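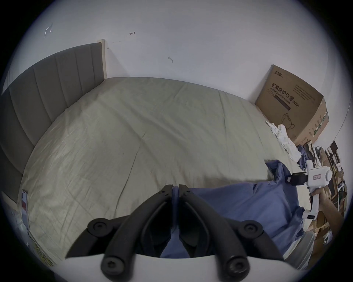

Spiel im Gelenk

Wie das Greiferpaar Bashir für Aufnahmen mit Textilien eingestellt und instand gehalten wird

März 2018

Ein Handgreifer hat keinen Antrieb, der Verschleiß melden könnte. Wird ein Drehpunkt schwergängig, drückt die Hand stärker. Wandert eine Fingerspitze aus der Mitte, korrigiert das Handgelenk. Die Aufnahme läuft weiter, und der Fehler steht später in den Daten. In der Werkstatt von Kevusmont in Urden wird das Greiferpaar Bashir deshalb nach festem Plan geprüft, auch wenn die Bediener keine Beanstandung notiert haben.

Das Paar gehört zum Projekt Sadureo, in dem Handgriffe im Haushalt aufgezeichnet und für die Steuerung eines zweiarmigen Roboters aufbereitet werden. Gearbeitet wird am Bett: blauer Stoff auf einem blassgrünen Laken, links und rechts je ein Greifer. Für den Wartungsplan ist diese Aufgabe die ungünstigste im Programm. Stoff hat keine definierte Dicke, er legt sich in Falten zwischen die Spitzen, und er zieht beim Anheben seitlich an den Fingern. Ein Spiel, das bei einem Becher ohne Folgen bleibt, entscheidet hier darüber, ob eine einzelne Lage gefasst wird.

Aufbau

Der Korpus ist weiß, die Finger sind mattschwarz und gegliedert, mit gerippter Innenkontur. Jeder Finger sitzt mit einem Endlager am Korpus. Weiter vorn folgt ein größerer Drehpunkt, kurz vor der Spitze ein kleinerer. Die Schrauben unter den runden Kappen haben Innensechskant. Die Kamera blickt vom Greifer aus über die Finger hinweg auf das Arbeitsfeld. Ihr Objektiv ist extrem weitwinklig, gerade Kanten wie die einer Matratze werden stark gekrümmt abgebildet.

Die volle Öffnung beträgt 88 Millimeter, gemessen zwischen den Spitzen. Der Wert ist in der Auswertung hinterlegt und dient als oberer Bezugspunkt für die Berechnung der Fingerstellung aus dem Kamerabild. Als unterer Bezugspunkt gilt die Schließlage. Stimmt einer der beiden Werte nicht, ist die gesamte Kennlinie verschoben.

Grundeinstellung

Hadiza Omoregie beginnt mit den Endlagern am Korpus. Der Greifer liegt dazu rücklings in einer gefrästen Aufnahme, die Finger zeigen frei nach vorn. Beide Endlager werden gelöst, bis sich die Finger ohne Rückstellung bewegen lassen, und dann abwechselnd in kleinen Schritten angezogen. Wird zuerst eine Seite fertig gestellt, zieht die andere beim Anziehen nach, und die Mittelebene liegt schief.

Anschließend kommen die großen Drehpunkte an die Reihe. Sie tragen die seitliche Last und dürfen kein fühlbares Spiel haben. Die kleinen Drehpunkte vor den Spitzen werden zuletzt eingestellt und bleiben bewusst leichtgängig. Omoregie prüft mit einem Streifen Baumwollstoff, den sie quer durch die fast geschlossenen Spitzen zieht. Beide Spitzen sollen gleich weit nachgeben. Gibt nur eine nach, wird am kleinen Drehpunkt der anderen Seite gelöst.

Schraubensicherung kommt nur auf die Endlager. An den kleinen Drehpunkten hat sich das Mittel nicht bewährt: Es kroch in den Spalt und band Fasern. Statt der Sicherung wird dort nach jeder Sitzung ein Kontrollstrich aus Markierlack betrachtet. Ist er gebrochen, geht der Greifer zurück auf die Werkbank.

Fasern als Hauptursache

Asabe Fashola führt das Wartungsbuch. Der häufigste Eintrag betrifft Flusen in den Gelenken. Sie setzen sich in den Rippen der Finger fest und wandern von dort unter die Kappen. Öl verschlimmert den Zustand. Die Drehpunkte laufen seither trocken auf Gleitscheiben, die bei jeder Überholung ersetzt werden.

Die tägliche Reinigung besteht aus einem kurzen Pinsel für die Rippen und einem Sauger mit schmaler Düse für die Lagerstellen. Druckluft ist untersagt, sie treibt die Fasern tiefer ein. Die Linse wird mit einem trockenen Mikrofasertuch abgewischt, und zwar nach den Gelenken, weil der Pinsel Staub aufwirbelt.

Im Januarzyklus wurden zwischen zwei Überholungen 1096 Schließvorgänge mit Stoff aufgezeichnet. Die Gleitscheiben der großen Drehpunkte zeigten danach einseitigen Abrieb, auf der Innenseite deutlich stärker als außen. Fashola führt das auf die Zugrichtung beim Anheben zurück. Das Intervall wurde daraufhin verkürzt, und linker und rechter Greifer werden nun zwischen den Bedienern getauscht.

Abgleich der Kamera

Nach jedem Eingriff an den Fingern folgt der optische Abgleich. Ikechukwu Nnaji nimmt drei Stellungen auf: ganz offen, auf ein Endmaß geschlossen, ganz geschlossen. Die Software sucht die Spitzen im entzerrten Bild und vergleicht ihre Lage mit dem letzten freigegebenen Satz. Liegt die Abweichung einseitig vor, ist fast immer die Mechanik schuld. Wandern beide Spitzen in dieselbe Richtung, hat sich der Kamerahalter gesetzt.

Kritisch ist die Stellung kurz vor dem Schließen. Zwischen den Spitzen bleibt nur ein schmaler Spalt, durch den der Stoff dahinter zu sehen ist. Bei blauem Gewebe gegen schwarze Finger findet die Kantensuche den Spalt zuverlässig. Bei dunkler Kleidung ist das anders. Nnaji lässt solche Sequenzen nachträglich von Hand prüfen und hat für die Fingerspitzen helle Einlegestreifen beantragt. Tineke Smits, zuständig für die Konstruktion, hat sie bislang abgelehnt. Der Streifen würde die Reibung an der Kontaktfläche ändern, und alle älteren Aufnahmen wären mit den neuen nur noch eingeschränkt vergleichbar.

Wechsel der Finger

Gewechselt wird immer paarweise. Ein neuer Finger neben einem eingelaufenen ergibt unterschiedliche Nachgiebigkeit, die sich über die Schrauben nicht ausgleichen lässt. Die Kappen werden mit einem Kunststoffkeil abgehoben, der Innensechskant vor dem Ansetzen des Schlüssels ausgesaugt. Runde Schlüssel sortiert Omoregie sofort aus, denn ein ausgedrehter Schraubenkopf am Endlager bedeutet den Ausbau der gesamten Fingeraufnahme.

Ein vollständiger Durchgang mit Wechsel, Einstellung und Abgleich dauert rund 83 Minuten je Greifer. Der größte Teil davon entfällt auf die Mittelebene. Constanza Arancibia, die die Aufnahmen plant, hält dafür ein Ersatzpaar bereit, das mit eigenem Kalibriersatz geführt wird. Einzelne Greifer aus beiden Paaren zu mischen ist im Ablauf gesperrt: Die Aufnahmesoftware vergleicht die hinterlegten Kennungen beim Start und verweigert die Sitzung bei falscher Paarung.

Offen ist die Frage der Lagerung. Im Koffer liegen die Finger derzeit geschlossen und stehen unter leichter Spannung. Smits lässt bis Juni ein Paar halb geöffnet lagern und vergleicht die Rückstellung wöchentlich mit dem Bestand.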